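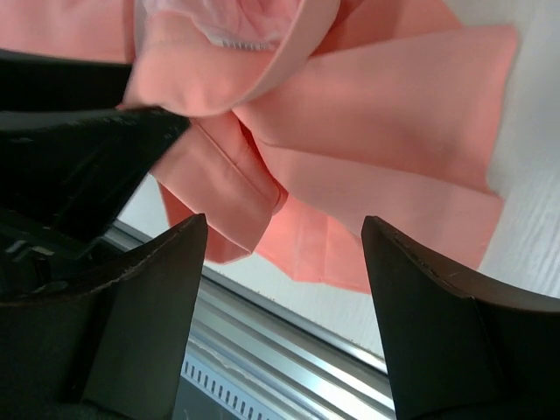
Asunto: Re: Parada por sobrecarga en la pinza con tela (célula Perus)
De: Nayara Seixas
Fecha: 19 Mar 2020
Lista: manipulacion-textil

Hola a todos:

No me convence la explicación de Daher. Cito:

> La parada del ciclo 248 es un falso positivo del sensor de
> fuerza. Proponemos subir el umbral de 20 a 57 N y seguir
> con la prueba. La prenda no influye.

¿Que la prenda no influye? Es tela rosa salmón, arrugada, con pliegues unos encima de otros y un borde colgando entre los dedos. El dedo izquierdo aprieta un pliegue y justo debajo pasa el perfil metálico ranurado. Si un dobladillo se engancha ahí, la fuerza sube de verdad y el sensor hace su trabajo.

No digo que haya sido eso – no tengo pruebas – pero tampoco las tiene Daher. En el registro solo veo el código 3352 y la parada. Falta la curva de fuerza de los segundos anteriores, que pedí ya dos veces.

También miraría los cantos de los dedos. Tienen muescas y rayas, y una muesca pequeña basta para tirar de un hilo.

Mientras tanto, en Setport dejamos el umbral en 20 y nadie mete la mano para soltar tela sin cortar antes la alimentación. Si alguien de Dravunbridge ha visto el mismo código con otro tejido, que mande el registro completo, por favor, sin resumir.

Nayara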